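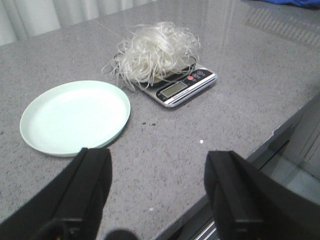 Figure 4.1 Dried noodles in a black dish on a digital kitchen scale.

Chapter 4
Giving Things Up: Trade-offs in Character Design

Ask a room of new designers to pitch a playable character and you will get a fast one who hits hard, heals herself and can turn invisible. Ask for a second and you will get the same character with a hat.

In Chapter 3 we built the arena for Sarnlow, the small team-based game that runs through this book. Now it needs people to fight in it. By the end of this chapter you will have a roster of four, each of whom is bad at something, and you will have learned to defend that badness against playtesters who want it removed by Monday.

4.1 The budget

The oldest trick in the trade is to give every character the same allowance and make them spend it. In Sarnlow the allowance is 60 points, divided among health, speed, damage and abilities. Raptis, our heavy, puts 21 of them into health and walks like someone carrying a fridge. Tendis spends 19 on speed and falls over if you look at her sternly.

A budget won't make your game fair. Points are a guess about what something is worth, and the guess is usually wrong the first time. Speed costs little on paper and a great deal on an open map, where a quick character can decide when every fight starts and when it ends. Evangelia Xenos, who tested the first build, won nine matches in a row by running away. We raised the price of speed. She kept running, but she did it with less health and fewer jokes.

4.2 Win rates and what they hide

It is tempting to aim for a win rate of 50 per cent for each character and go home. Consider Paavo and Chelsea, both playing Raptis. Paavo has learned the corners of the map and wins most of his matches. Chelsea stands in the middle and loses most of hers. Their average looks lovely — and describes neither of them.

Before you change a number, sort your results by skill, by map and by team make-up. Then watch some matches with the sound on. Players will tell you what they hate in colourful terms, and it is often something the spreadsheet has no column for.

Key terms: point budget, counter, skill floor, skill ceiling, pick rate

Before you read on
Choose a character you dislike playing against. Write down what that character gives up in return for the thing that annoys you. Keep your answer handy, as you'll be asked to rebuild the character in Section 4.5.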